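Chou Street bike lane, anyone riding it in the wet? 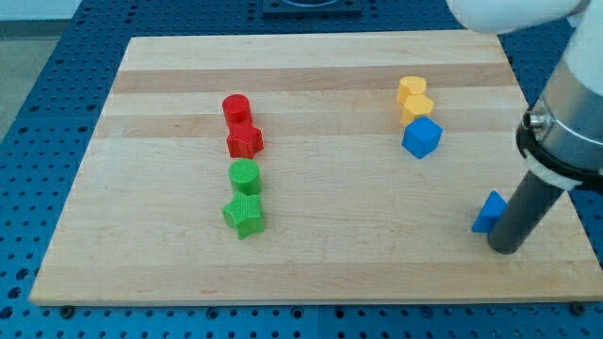
Page 3 of 70

kerbside_k
Council has finished the painted section between Juston Road and the roundabout. I've ridden it four times now, twice in rain, and the green surface feels slippery on the downhill. Back wheel stepped out on me near the bus stop. I'm on 28 mm slicks so that might be part of it.

plodaflyer
No trouble here on 35s. The paint has grit in it, same as the stuff on the Ploda bridge. What gets you is the gum leaves in the gutter, they sit there for weeks.

kerbside_k
There were leaves, yes, but I was in the middle of the lane when it went.

tin_lid
I gave up on it and ride in the traffic lane. Got beeped at by a ute this morning for not using the path I'm apparently supposed to be grateful for. I wear a yellow raincoat the size of a tent so he saw me all right.

halfwheel
You don't help anyone by doing that tin_lid. The counter at the Ellen Street end had 1,191 bikes through in February. If we all move back into the traffic they'll say it's not used and put the parking back.

tin_lid
I don't ride to feed a counter. If the lane was swept I'd be in it.

plodaflyer
Sweeping is a separate request from the surface. Log both. Mine took 3 weeks.

kerbside_k
Logged the surface one last night, gave the location as outside number 305. Will do the leaves as well.

halfwheel
Drop your tyre pressure a bit in the meantime.

kerbside_k
Already at 70 psi. Might try 65 tomorrow if it's still raining.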